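Right, I've had a lovely few weeks with an old handwritten recipe book and I need to tell somebody about it, so you're getting a thread. It's about measuring. Stay with me!

The book came from a house clearance sale in Mussa. Brown cover, string round it, 173 recipes, and hardly a proper weight in the whole thing. It's all teacupfuls, breakfast cups, "a lump the size of a walnut", and my favourite so far, "enough".

First thing to know if you've only ever cooked with scales: the old household measures were a system. A loose one, but people shared it. A teacup was smaller than a breakfast cup, a dessertspoon sat between the teaspoon and the tablespoon, and a gill was a gill until you asked someone from a different part of the country.
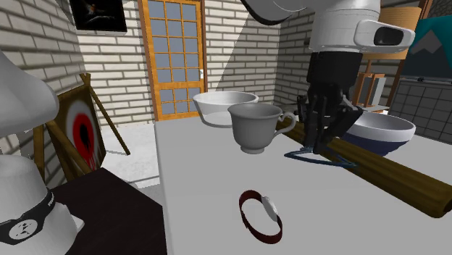 The teacupful is the one that gave me most trouble. I settled on about 200 ml filled near the brim, but oh, the shape matters so much. Take a grey one like this, with a wide, flared rim and a body that narrows down to a little round foot. Most of what it holds is up at the top, so stopping a finger's width short loses you far more than you'd think. With a straight-sided mug you'd hardly notice.

So when the book says "a scant teacup of milk" I now start low and add by the splash. The batter tells you when to stop. I know that sounds like something off a tea towel, but try it with drop scones and you'll see what I mean.

I did try converting everything to grams. I got out my trusty Triron scales, made a table, felt very organised. Then I made the seed cake from the table and it was dry as a biscuit. Made it again with a teacup and a spoon and it was gorgeous – soft in the middle, a bit craggy on top.

My best guess is the flour. I weigh it straight from the bag, and the writer was scooping hers (or his!) and knocking off the top. Also eggs. The book never says what size, and I'd been using enormous ones.

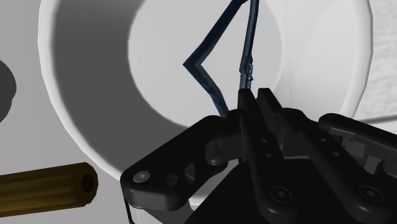
Picture: Jurnel

Now, bowls. The book has a phrase that comes up again and again: "in the big bowl". No size given. But the big-bowl recipes all turn out to be ones where you rub in fat or beat in air, so I think it's an instruction in disguise. Give yourself room. I'd been using one far too small for years and wearing half my flour.

Other words I've had to look up or guess at: "a quick oven" (hot), "a slack oven" (cool, good for meringues), "a salt spoon" (tiny), and "butter the weight of the eggs", which is brilliant because it works whatever eggs you've got.

There are 31 puddings and I've made nine. Best one is a baked lemon thing with no title. Worst was a sago mould I won't be going back to.

The only date anywhere is 29th October, next to a parkin, with "keep till the 5th" underneath. No year. I love that.

Plan is to get through the steamed ones by February, while it's still suet weather. If your family has a cup or a spoon that only gets used for measuring, please tell me which recipe it belongs to. I'd love to hear!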